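Been asked a few times how I track moisture when drying chilies at home, so a thread on weight, water activity and why color is a poor guide.

1/ Weigh the fresh pods before anything goes in the dryer. My last batch of Bastos peppers went in at 1375 g. Every later decision comes from that number, so write it on the tray label.

2/ Fresh pods of this type are mostly water. I dry in a Nellon cabinet at its low setting and weigh every 7 hours. The curve is steep at first, then flattens. At the second weighing, 14 hours in, the batch read 709 g.

3/ Don't stop when the skin looks done. The skin dries well ahead of the placenta and the stem end. A pod can rattle and still hold enough water near the calyx to grow mold in a sealed jar.

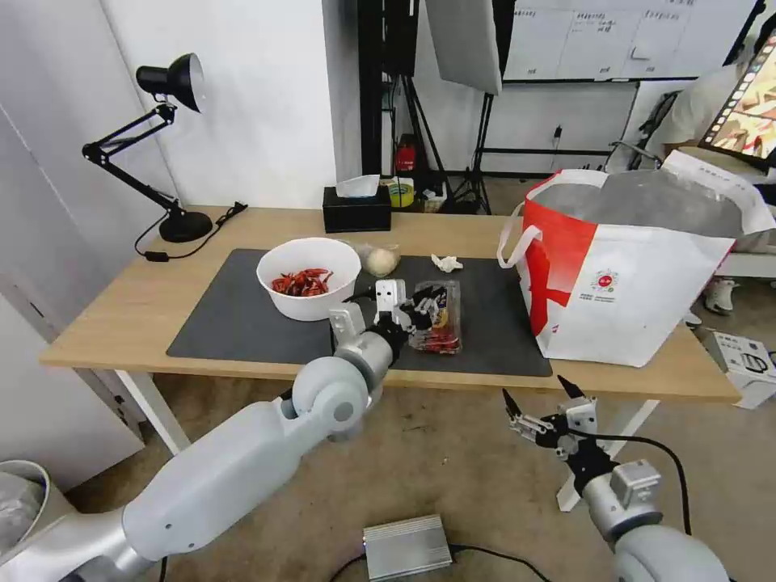

4/ Stop when two consecutive weighings match within the error of your scale. Mine is a Mastier bench scale, good to 1 g. Then cut three of the thickest pods lengthwise and check the inside wall. It should crack. If it bends, put the whole batch back.

5/ Condition before long storage. Fill the container two thirds full, close it, shake it once a day for a week. Moisture evens out between pods. Any fogging on the wall means more drying time.

6/ Silica packets are fine for holding a dry batch dry. They will not rescue a damp one - the capacity is too small.

7/ Heat loss in storage is slow. Color loss is faster and mostly down to light and oxygen. Keep pods whole, grind as needed, use a dark cupboard.

8/ Next batch is Stimow, thinner wall, same cabinet setting. Will post the weights in August.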